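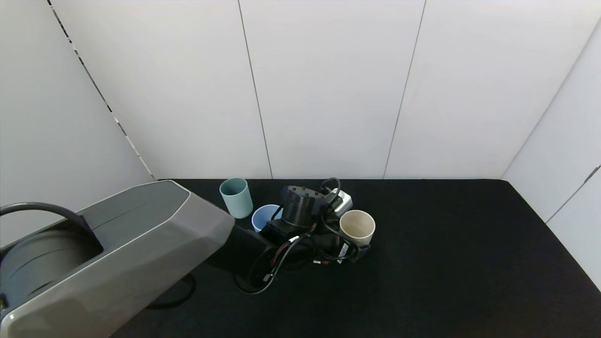
Figure 1. Cups on the black tabletop, with the pale teal one at the rear left.

Our project at Cladbridge looked at how people stack and put away cups in a shared kitchen, and we had a lovely time with it, even on the long days in November! We kept to plain cups in soft colors – teal, light blue and cream – so that shape and size would matter more than any pattern. Over 13 sessions we wrote down 721 placements, and the tall cups nearly always went to the back, which pleased us very much.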